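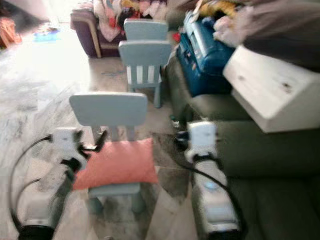

*Opened by: front desk, Multdale clinic | Ticket 517 | 10 December 2018*

Hi again! So the Tralateo balance board in the rehab room is acting up, same one we had looked at in October. A patient with a cranky Achilles stood on it this morning and it gave her 848 on the left foot and then 400 on the same foot a minute later (she swears she didn't move, and I believe her).

What I've tried so far:

- Recalibrated with nobody on it, 2 times
- Swapped the cable for the one from the Mussa office
- Restarted the Skarkar app, logged out, logged back in

The cable swap did nothing. After the restart the right foot read fine, but the left still jumps whenever someone goes up on their toes, and heel raises are pretty much all we do with calf and ankle people!

For now I'm writing scores down by hand. Can someone call before lunch tomorrow?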